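Clisitz fruit bags are coming to Flakosham
2/22/21

I'm Noreen Egan, I look after the shop floor side of things at Clisitz, and I've got a bit of news I've been itching to share. From June we're packing fruit to order at our Flakosham counter! You pick what you like, it goes in a basket or a tray, and then it all gets bagged up for you to carry home.
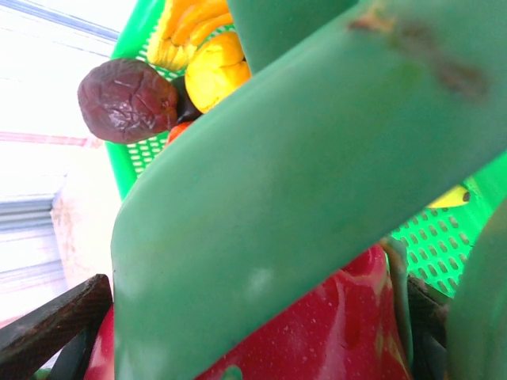

I'm a sucker for a bright green basket with holes in the sides, so that's what we've settled on. Fruit looks cheerful in it, especially anything yellow, and the air can get round it too.

Bags were the tricky bit. Hường Quan and I went back and forth for ages over the colour (she wanted clear, I wanted pink -- I won). 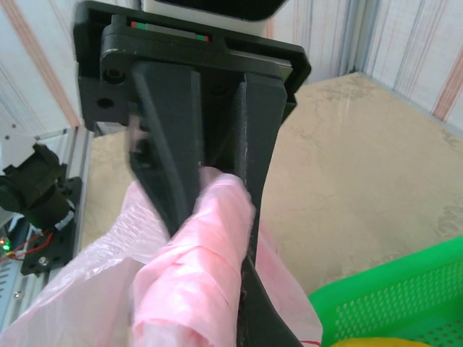 A good twist at the neck keeps everything together on the bus, and you can undo it without scissors. We've ordered 4,000 bags to start with, which Hường thinks is far too many. We'll see!

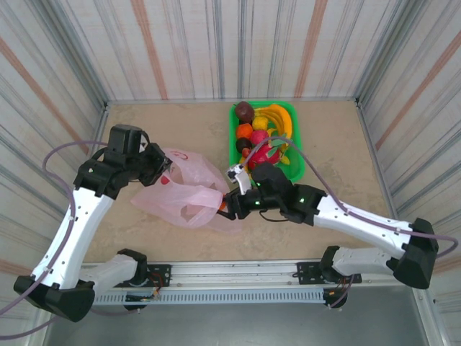
Each order can be made up of up to 20 pieces of fruit, mixed however you fancy, and you can ring ahead if you're in a rush. Eilidh Lennox is taking names for the first week already, so do get in touch with her at the counter if you'd like a spot.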